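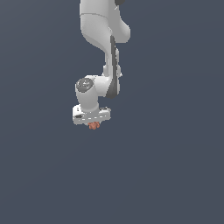
Arm and gripper with the lumpy part, side camera. Plain background.

Prurkach grasp controller against the stock one, lumpy parts

rounseok
15/03/2026
I've been running the Prurkach controller in Huluvton at work, using the white arm and a plain parallel gripper, and I promised a few people I'd report back. The short version is that I don't believe the brochure yet.

The claim is that it picks up irregular shapes "as reliably as blocks". I don't have many blocks. What I have is the knobbly orange-brown thing, which is nasty for two flat fingers because hardly any of its faces line up with each other. If you want to know whether a grasp controller is any good, that's the sort of shape to give it.

Setup: same arm, same gripper model, same start poses, same object. The only thing I swap is the controller. I ran 2,535 attempts with Prurkach and it dropped or missed 434 of them. The stock controller is still going on the other machine and I'm not quoting a part-finished number for it, before anyone asks.

What bothers me more than the misses is how many of the passes look wrong when you watch them. The scoring says "held" if the object goes where the hand goes. It doesn't care whether you'd ever trust that hold on a real arm.

nahinho
Thanks for doing this. Which contact settings though? Huluvton's defaults are generous to say the least. You can pick up nearly anything with the friction it ships with, and then every controller looks clever.

rounseok
Defaults, for now. I know. I wanted to run it the way the vendor's own demo runs it before I start turning things down, otherwise they'll say I broke it.

siyang
Sorry, I'm going to be the annoying one. You say the passes "look wrong". From which camera? I've lost days to this. A hold that looks dreadful from the side can be perfectly square from above, and the other way round. One fixed view tells you next to nothing about where the fingers are in depth.

rounseok
Fair. I have the side view, one from higher up, and the one on the hand. Have a look at this and tell me what you'd call it.

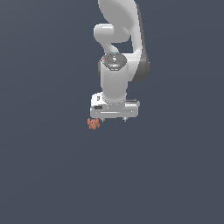
Fingers apart, part under the left side of the hand.

From that angle the part is a bit outside the left fingertip. I would have called that a miss before it had even started. My log isn't lined up with the picture saves properly, so I can't give you the score that goes with it, and I'm not going to guess.

taeyang_so
I wouldn't call it anything. It could be between the fingers and a bit nearer the camera, or behind them, or nowhere near. With no table in view there's nothing to judge distance by. You'd need a floor and a shadow to say anything sensible from that.

I'm not saying you're wrong about Prurkach. I'm saying this isn't evidence against it.

rounseok
I'd agree if it was the only one. But the marketing page is a row of side views exactly like it, and people seem happy to take those as evidence for it.

nahinho
That's a good point and I'm stealing it.

jae_oh
I used Prurkach for a while last August on a real cell, with the Domix gripper, picking moulded bits out of a tray. I'm more positive than the rest of you. It was slow to set up and the manual is poor, but it coped with odd shapes better than what we had. We had a lot of near misses at the beginning and nearly all of them were our own camera calibration. Once that was sorted it was decent.

I think it's a bit unfair to judge it in a simulator where the object is a scan with a surface like gravel. Real fingers have pads with some give. Your simulated ones are solid blocks by the look of it, so they touch on a couple of high spots and the thing pivots.

siyang
Then the vendor shouldn't sell it on simulator results. They can't have the good numbers from Huluvton and then say Huluvton doesn't count.

jae_oh
I'm not the vendor! I only said it worked for us.

siyang
I know, sorry, that came out sharper than I meant. Did you keep any numbers from before and after the calibration fix? Because "it got better once we fixed something else" is what I hear about every controller I've ever tried.

jae_oh
No numbers I could show you. We counted trays finished per shift and the shifts weren't doing the same parts, so you'd rightly pull it to bits.

rounseok
On the solid fingers, yes, they are. Huluvton has a soft contact option and I've not touched it. But please look at the hand camera before you blame the fingers.
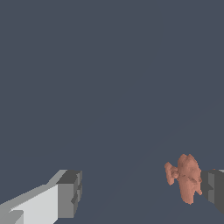 Hand camera. Wide gap on the left, part up against the right finger.

If this controller centres on the object like it says it does, why is the object all the way over by the right finger? I'm not asking whether it can be rescued by closing up. Maybe it can. The left finger would push it across or the right one would drag it, and in the simulator you'd likely still get your tick. On a real tray with other parts in the way I wouldn't want either of those.

taeyang_so
Now this one I find more interesting, because the camera moves with the hand and the fingers give you something to measure against. You can at least say the part is well off centre between them as seen from there.

Two things I'd still want to know. Is the hand camera mounted square to the fingers, or is it set at an angle? The left finger is showing much more of itself than the right one does, which makes me think the view isn't centred. And has the controller finished its approach at that moment, or is it still moving across? If it's halfway through a correction then off centre is what you'd expect.

rounseok
Camera mount is whatever came with the model file. I never checked it, which is a bit embarrassing given what I've just been saying.

As for the approach, I can't tell you from a single still. I'll log the finger positions along with the pose next time so it isn't down to squinting.

nahinho
Check the mount first. If the file has the camera offset and Prurkach assumes it's square, it'll be aiming to one side on every single attempt and you've spent a lot of computer time measuring somebody's typo.

Easy enough to test. Swap the knobbly part for a plain cylinder, stop just before the fingers close, and read off the gap each side. If it favours the same finger every time, whatever the start pose, it's the mount. If it wanders about, it's the controller.

siyang
Agree with the test. I'd add turning the part round as well. With a shape like that, "centre" depends on who's asking. The middle of the whole thing isn't the middle of the bit you'd want to grip. In the hand view there's a smaller lump sticking out on the left of the main body, and a controller that aims at the middle of the outline will end up somewhere different from one that aims at the fat part.

jae_oh
That was our experience too, for what it's worth. Ours had a setting for which point it aimed at. I can't remember what it was called. It was buried in the Yoo driver settings and not in the Prurkach ones, which took us ages to find.

rounseok
The Yoo driver? I'm not using Yoo at all, I'm going straight from Prurkach to the simulator. Does it still aim properly without it?

jae_oh
No idea. We never ran it any other way.

rounseok
Right. Well that's another thing to rule out.

I've been back through the saves from the higher camera tonight to see whether they'd settle the argument, and mostly they don't. Some of them are at least tidier than I'd remembered. 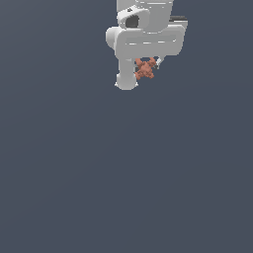
I still don't think any of this gets near "as reliably as blocks". Even if I take every pass at face value, 434 failures out of 2,535 is too many for the job I had in mind, which is loading a machine overnight with nobody there to pick things off the floor. And I don't take every pass at face value.

But I'll give way on the camera mount and on the aim point. I was too quick to blame the controller for both.

taeyang_so
I think that's reasonable. One more moan from me: please don't publish the comparison until the stock controller has had the same number of attempts, with the mount fixed for both. I've seen too many tables where the favourite got the good setup and the other one got whatever was left over.

rounseok
Agreed, they'll both be rerun from scratch. I'll do 2 friction settings as well, the default one and something a good deal meaner.

nahinho
Do 4. Two points will only tell you that less friction is worse, and we know that already.

rounseok
It's my electricity bill, In-ho.

nahinho
Your employer's, surely.

siyang
Can you put the raw log up when it's done, and not only the totals? I'd like to sort the failures by how far off centre the part was before closing. If the bad ones are all at one side then Jae-in gets to say calibration and I'll buy the tea.

jae_oh
I'll hold you to that.

rounseok
Yes to the log. Mount check first, then the cylinder, then the long runs. I'll post the cylinder gaps in this thread when I have them.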